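Leave the Table Alone

The library in Prirville closed its reading room in February and reopened it six weeks later with no tables. There are armchairs now, grouped in pairs, and a row of high counters along the windows with outlets built in. The old tables went to a storage building out toward Burnitz. I asked at the desk if they were coming back and was told the room had been "reconfigured for flexible use."

I want to make a case for the table. I mean the plain shared kind, big enough for several people who did not come together, with chairs on all sides and no purpose assigned to it.

A table is the cheapest public good a town can own. It needs no staff and no software. A person can do taxes at it, or homework, or sort a bag of papers from a parent's house. Two people can sit at opposite ends and ignore each other for an entire afternoon. An armchair allows almost none of this. You can read in an armchair, and you can look at your phone. If you have four sheets of paper to compare, you put them on the floor.

I grew up in a house where one table did everything. We ate at it, my mother cut fabric on it, and the bills sat at one end under a jar. When I started paying attention to furniture as an adult, I was surprised to find how many homes had given this up. People eat at the counter or on the couch. The desk is in the bedroom. Each activity gets its own small surface, and the surfaces are all slightly too small.
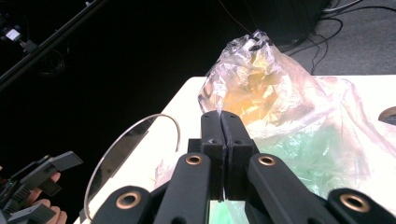 What public rooms lost

The same thing has happened in public. The Hellwig building, where the county offices are, used to have a long table in the lobby where people filled out forms. It had pens on strings. You could spread out the whole application, and if you got stuck on a line, the person across from you had often just done that line. Now there are two standing kiosks and a sign with a web address. I have watched people fill out a paper form against the wall.

I understand the arguments on the other side. Tables take up room. They collect things. Somebody always camps at one from opening to closing with a coat on the next chair. The library told me the remodel came out of a fund of $400 per seat, and by that measure the armchairs did well, being easy to count. A table is hard to count. Is it six seats or eight? It depends on who is sitting there and how much they brought.

But collecting things is part of what a table is for. The complaint I hear most, at home and in offices, is that a flat surface fills up with stuff. Of course it does. People carry things through a day and need somewhere to set them down before deciding where they belong. Take the surface away and the things go to the stairs, the passenger seat and the floor by the door.

A bag that gets put down on a table is at least in front of you. You will deal with it sooner than the one in the closet. I have a closet full of proof.
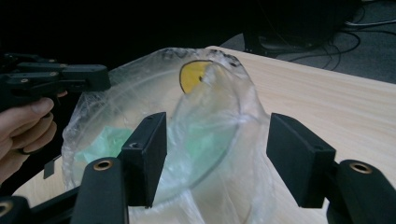
What I would ask for

When I lived in Zusholm, the community center kept one table in the front hall that could not be reserved. Everything else in the building was on a schedule. The rule for that table was on a card taped to the wall, and it said the table was for whoever was at it. I saw chess there, and a quilt in pieces, and a man repairing a radio. Mostly I saw people eating lunch and reading the paper. It was scratched and a little too low, and it was in use every time I walked by.

I would like Prirville to bring two of the old tables back from storage. The armchairs can stay. There is space along the north wall where the magazine racks were, and the outlets there still work. It would cost the use of a truck for a morning.

I would also like whoever plans the next room – the clinic lobby is due, and after that the bus station – to draw the table first and fit the rest around it. In most plans I have seen, it goes in last, if there is a corner left over, and then it is round and made for two.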